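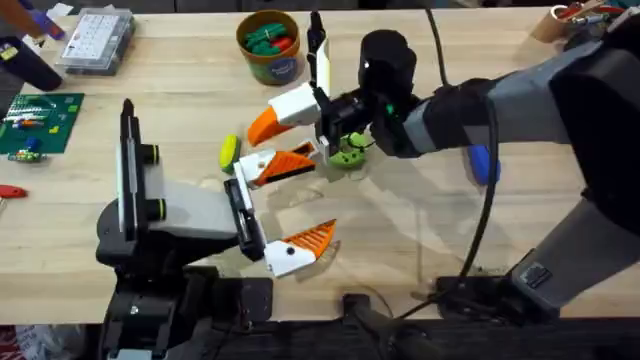

Our Semester at the Worktable
Project report by Temitope Bassey and Uchenna Ogundipe, Jorthorpe

When we signed up for the toy sorting project back in February, we both pictured something quick and tidy, and we ended up spending far more happy afternoons at that table than either of us had planned (our roommates can confirm!). The idea was to look at how small household things get picked up, passed along and put away, and to work out what kind of surface makes that easiest.

We settled on pale wood early. Uchenna wanted a dark mat, and we did try one, but small bright things are so much easier to find on a light tabletop, and the grain gave us something to line things up against. We wrote up 127 tries in our notebook and kept 122 of them, dropping the ones where we forgot to write down the starting spot.

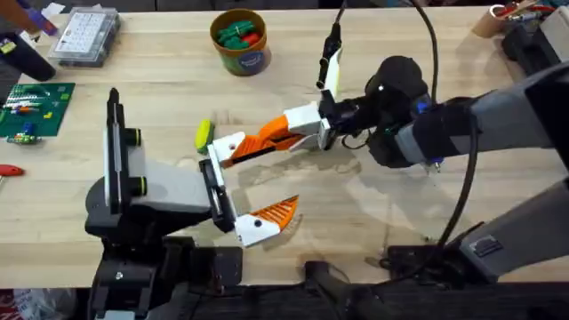
Figure 2. The butcher-block table, with a small yellow-green object resting on it.

Rounded shapes gave us the most to talk about. Temitope still thinks we should have sorted them by size first, and next time we would like to try that, along with a softer cloth under the smallest pieces.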